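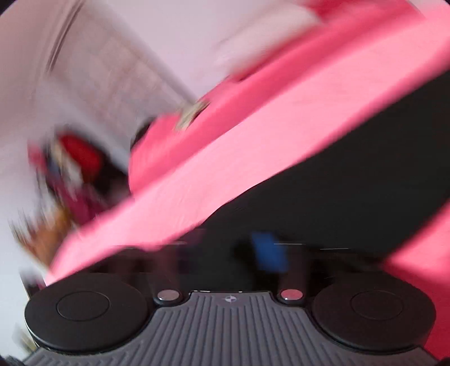 Subject: Re: [gedenham-growers] Tomatoes splitting again

Ilgın Değirmenci wrote:
> Mine have all split since the storm on Friday, even the green ones.
> Should I pull the plants or is there any hope? I water every
> evening when I get home, about 9 minutes with the hose.

Don't pull them, Ilgın! Mine did exactly the same thing last July and I still got 25 pounds off the back bed (most of it turned into sauce, which my freezer has not forgiven me for). It's the big gulp of water after a dry spell that does it. The inside swells up and the skin can't keep up.

I'd skip the nightly hose and give them a long slow soak in the morning, twice a week or so, and pile on some straw if you can get it. The Kulkarni place out past the feed store usually has broken bales cheap. Pick anything that's already starting to color and let it finish on the kitchen counter. The split ones are fine if you eat them that day, just cut around the crack and sniff first.

Also, does anyone have spare basil starts? Slugs got all 9 of mine and I'm pretty sore about it. Happy to trade for zucchini, obviously!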